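Review: the Tedov two-arm sorting demonstration, Bereris open day

I buy equipment for a company that packs silk flowers, wreaths and table pieces for garden centers. We have 12 people on the packing line before Christmas and fewer the rest of the year. When Bereris sent out invitations to its open day on 7 October 2025, the line on the program that caught my eye was "soft and irregular goods, two arms, one table." I drove over to see it.

The session was run by Bianka Oláh, an applications engineer at Tedov. She gave a short talk, then let the cell work while people stood at the rail and asked questions. Visitors could stay as long as they liked. I stayed for most of the afternoon.

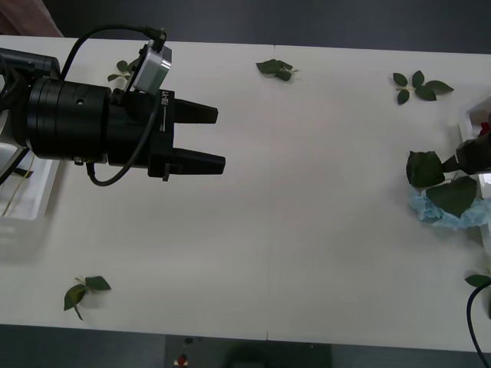
My main interest was how the cell deals with parts that have no fixed shape. A box is easy to plan for. A stem with leaves on it bends, catches on its neighbor and never lies the same way twice. Most suppliers bring blocks or bottles to these events, so it was good to see leafy sprigs lying at all angles on a plain white table, one of them with a leaf turned up to show its underside. The gripper on the left has two plain tapered fingers and a camera mounted on top of it. I asked whether softer finger pads were available and was told they are, at extra cost.

The routine is picking from the table and placing into trays, one at each end. Over the runs that Tedov logged for the day, the figure on the results sheet was 91 percent of picks placed on the first attempt. Oláh handed the sheet out without being asked, and it listed the failures as well. Most were stems that slid in the fingers. Leaves sticking to each other came second. For our work I would want 95 before taking people off the line, and she agreed that was a fair number to ask for.

Speed is the weak point. The arms move with care and pause before closing on a part. One of our better packers would be well ahead by the end of a shift. Tedov's answer is that the cell can run through the evening with one person looking in, and I can see that working for a firm with steady volume. Ours is bunched into a few weeks, with December the tail end of it.
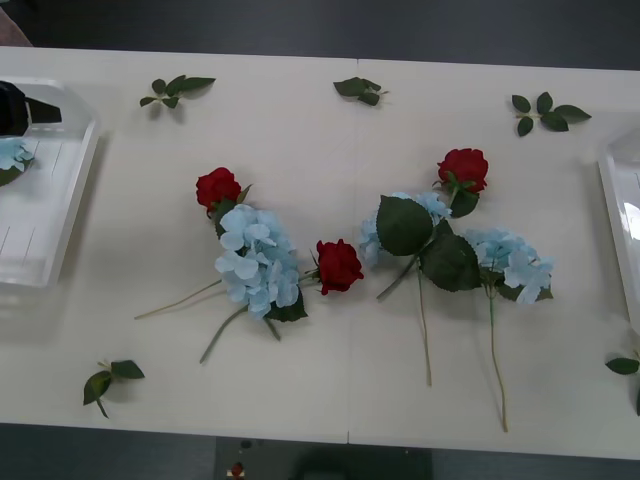
Can the cell be switched to a different product without calling the supplier? According to Oláh, a trained operator can add a new item from the control screen, but a change of tray size still needs a visit from a technician.

The control screen itself is clear. The text is large and the stop command is always in the same corner. I was allowed to start and stop a run myself and did not need help. The printed manual is less good - it was translated in a hurry and two of the wiring pages are in the wrong order. The Plondau software package, which handles job records, costs extra and was only shown on slides.

Rental is quoted at 2768 euros a month with service included. Mészáros, the regional dealer, will also do a trial on the customer's own goods before any contract is signed. I have asked for one and will send them a crate of our mixed stems, including the wired ones.

Good: honest results sheet, simple controls, realistic goods on the table.
Not so good: slow, manual needs work, software priced separately.

Worth the trip if you handle awkward light items. Bring your own samples, and get there before lunch as parking is limited.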